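無垢のパイン床、ワックスは年に何回かけていますか?
暮らしの相談板 > 床・建具

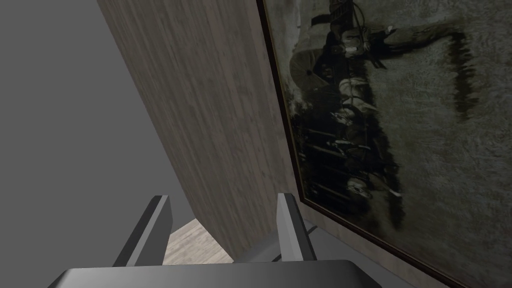
最終更新:2024年10月23日

juditz_mama
はじめまして、いつも楽しく読ませていただいています。7月に引っ越した家の居間が無垢のパインで、素足で歩くと本当に気持ちがよくて、家族みんな冬でもスリッパを履かなくなりそうです(笑)。ただ、前に住んでいた方が何を塗っていたのか分からず、蜜蝋ワックスを買ったまま缶を眺めています。皆さんは年に何回くらい塗っていらっしゃいますか?

ファノン
引っ越しおめでとうございます!うちは年に2回、梅雨の前と大掃除のときです。薄く薄く、もったいないくらい伸ばして、そのあと乾いた布でしつこく拭き上げます。最初の年は張り切って厚塗りしてしまい、靴下の裏がずっとべたべたして、母に叱られました…。

Sasus
横から失礼します。2回は多すぎませんか。うちは築何十年の古い家ですが、台所の前以外はもう何年も塗っていません。固く絞った雑巾で拭くだけで、いい飴色になってきましたよ。

ファノン
Sasusさん、それはお宅の床がもう育っているからだと思うんです。張って間もないパインは水じみがつきやすくて、小さいお子さんがいると麦茶ひとつで輪じみになりますし。

Sasus
うーん、輪じみも味のうち、というのは年寄りの考えでしょうかねえ。でも塗り重ねて黒ずんだ床を剥がすのは大変ですよ。義兄の家で手伝って、腰を痛めました。

イファンス
お二人のお話、どちらもうなずきながら読みました。塗る前に、目立たない隅に水を一滴落としてみてはいかがでしょう。玉になって残るなら、まだ急がなくていいと思います。すっと染みるようなら塗りどきかと。もしウレタン塗装の床だったら蜜蝋は入っていきませんので、そこだけ先に確かめてくださいね。

juditz_mama
皆さん、ご丁寧にありがとうございます!さっそく押入れの前で試したら、じわっと染みました。ソファの下のほうは玉のままで、場所によって違うんですね。まずは染みるところだけ、薄く塗ってみます。

Sasus
お、それなら塗ったほうがいいですね。使った布は丸めて置かず、水に浸してから捨ててください。油の種類によっては自然に熱を持ちますから。

ファノン
あ、それ大事です!書き忘れていました。週末、晴れるといいですね。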